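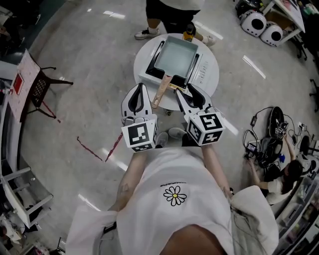

4.2 The open-day cooking station

Figure 3. Cooking station at the Tostevard open day, seen from the wearer's head. Each hand holds a gripper with a marker cube; the pan stands on the electric cooktop with its handle towards the wearer.

The second station was run in the Prendalora hall during the Tostevard open day in August. Visitors could watch a member of the team handle a pan with the two hand-held grippers, and could then try the same task themselves. The set-up was kept small on purpose. It used one round white table, one cooktop and one square pan (Figure 3), so that visitors could stand on the far side of the table and still see both hands.

The grippers are a matched pair. Each has two white fingers with black pads on the inner faces, mounted above a white cube printed with square markers. The Trisatero software reads the markers from the head view and works out where each gripper is. It loses a gripper when its cube is turned fully away or hidden behind the other hand, and on these occasions the operator was asked to pause and bring the cube back into sight.

A turn lasted 2 minutes. Visitors were told to take hold of the pan handle with one gripper, lift the pan clear of the cooktop and set it down again. The cooktop was left unplugged for visitor turns. No practice was given beyond watching one turn by a member of the team.

In all, 80 visitors took a turn, and 30 of them came back for a second. Most first turns were slow at the grasp and quick afterwards. The handle is light and tends to roll between the pads if it is held near the tip, and several visitors moved their grip closer to the pan on the second try. Left-handed visitors were free to swap sides. We did not record age or previous experience, so the turns cannot be compared by group.

The same pan and table were used for the Shi sessions in Section 4.3, where the operators were trained staff and the number of turns was set at 400.

Posted Wed 30 October by the Trisatero project team

Related items
Marker cubes: printing and fitting notes
Shi sessions: task list
Tostevard open day: programme for visitors

Contact | Copyright Trisatero project | Back to top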